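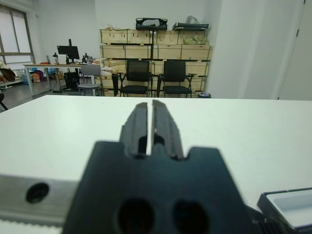 A white tabletop with a dark gray gripper in the foreground.

DRUMVILLE, September 16, 2018 - I have a new book coming out, and it's all about sleep! It's called Lights Down Early, Pruveck is publishing it in November, and I've been waiting a long time to write those words.

My name is Seema Malhotra. I spent 10 years as a night nurse, and for most of them I slept like a raccoon (days, in pieces, usually with one shoe on). I tried teas and magnets and a very expensive pillow. Then I started reading up on body clocks, and I got a little obsessed with how light, meals and bedtime all pull on each other.

The book has 49 short chapters, and you can read them in any order you like. There's one on naps, one on coffee (I'm not taking yours away, relax), and a long one on shift work that I rewrote so many times my editor, Geeta Dwivedi, finally took the file away from me.

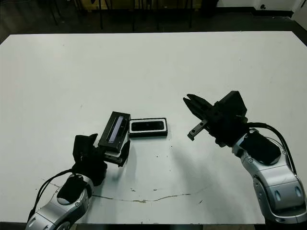
Two robotic arms over a white tabletop; the left one is gripping a black rectangular device.

I didn't want to do this on my own, so I asked Kasun Dissanayake to check the science. He teaches biology, he is very patient, and he crossed out every sentence where I got carried away about melatonin.

"Seema wanted to promise people eight perfect hours," says Kasun. "I asked her to promise them a better shot at a decent night, and she was a good sport about it."

Please don't treat it as medical advice, though. If you snore like a truck or you're dozing off at the wheel, go see your doctor first and read my chapters later.

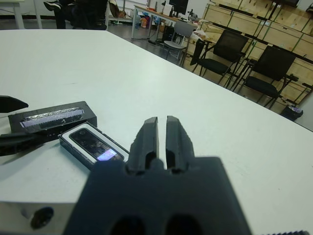
The first printing is 3212 copies, and anyone who orders before release day gets the sleep diary I used myself, with room for 2 weeks of notes. Fill it in with pencil, trust me! I'll also be reading from the nap chapter at Marinho Books in Drumville the week it comes out, and there will be decaf.

Review copies and interviews: ask for Jelle Michiels at Pruveck. I'm happy to talk any time before nine at night. After that I'm in bed.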